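Idau opens orders for Vosusby Regatta crew gear

Crews entered in the Vosusby Regatta can now order jackets and caps from Idau, the event's clothing supplier. Orders close at noon on the last day of April, with a minimum of six garments per boat.
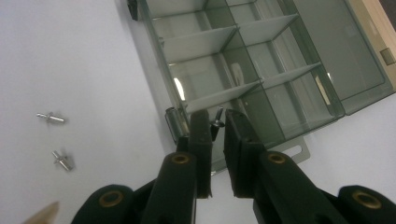
The spray jacket uses Hudec two-layer fabric and weighs 382 grams in size medium. Boat names are limited to 18 characters. Owners ordering shackle pins and other small fittings at the same time – silver metal pins, for instance – will get them in a separate parcel.

Jackets cost $86 and caps are free on orders above $1,000.

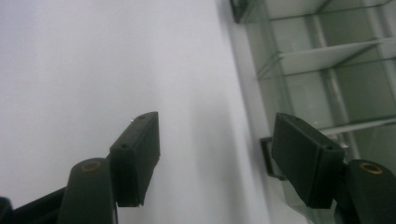
Dark finger pads, with screw holes in the left one.

Artwork must be sent as a vector file. Proofs are returned within 48 hours.
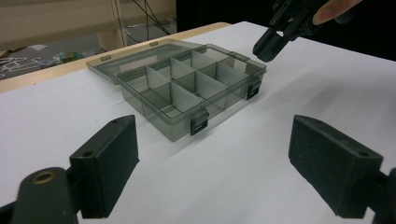 Compartment box with the lid open.

Collection is from the Wudness tent at the marina, from 8 a.m. on registration day.

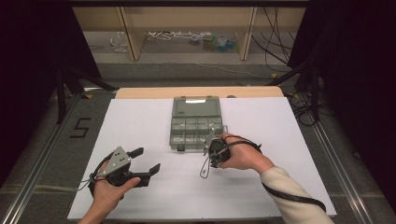

Organizer box on a white work board.

Unclaimed orders will be mailed at the crew's expense.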